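Skivness Hand Kit, club edition
By the Ultus Robotics Club store desk, September
71 shares | 3 comments

A pair of hand-held grippers for school clubs that have run out of patience with claws made of paint sticks. You hold one in each fist, squeeze, and feel like a very determined lobster. The Maldonado league allows them in its bed-making event, where 16 teams compete to flatten a sheet that has other plans.

White housings, black segmented fingers, and a green light strip along the front edge. Students will ask for other colors. Green is the color.

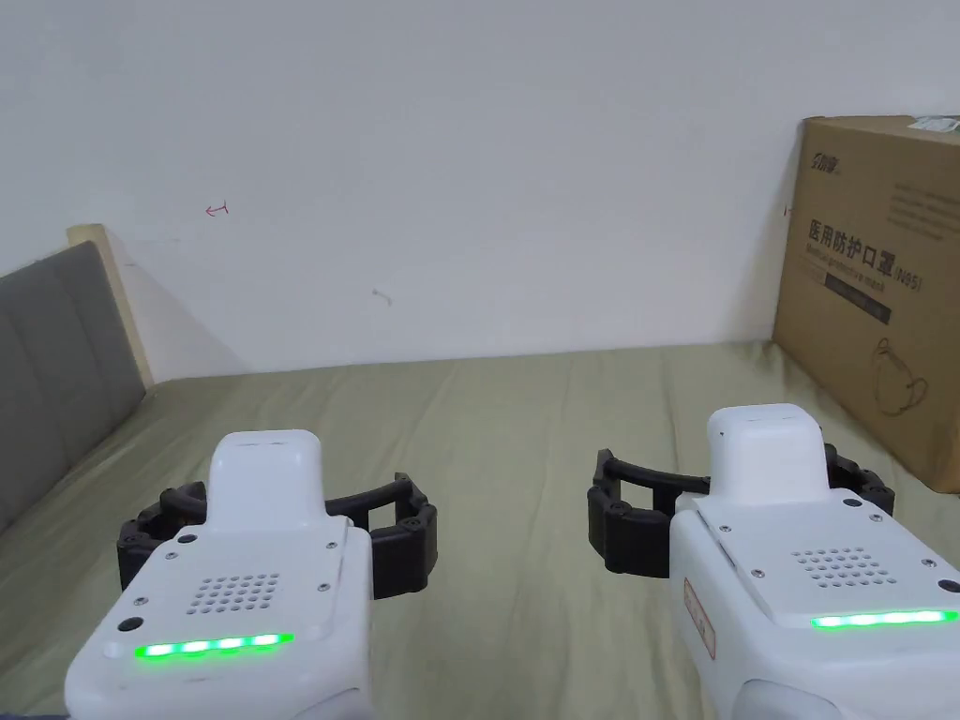

What your club gets
Two grippers, one charger, a printed workbook with 200 practice tasks, and a login for Hilus, where teams store their runs. The free plan holds 1000 runs. Folding a fitted sheet is task 200, and we wish you luck.

Comments (3)

gearbox_mom: Ours can now pull a blanket straight. At home, by hand, no change.

tinsnips: Does the charger do both at once?

Store desk: It does. Slowly.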